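October 28, 2019

Up late again, no good reason. Rained on the walk to Erby and back, socks soaked, bought soup and forgot the bread. Car went in to Jonen – 1,191 for the brakes and somthing called a bushing. Had 64 dollars left in the fun envelope, so that's that until the next check. Slept maybe five hours. Read 12 pages of the Bouzid book and kept losing my place, same paragraph over and over. Knee still sore on stairs. Been like that since May, should call. Dusting not done, windows not done, did the one closet – 9 coats in there and I wear two. Tomorow the bank first, then bread. 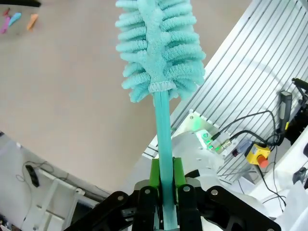 And stamps, if the line's short.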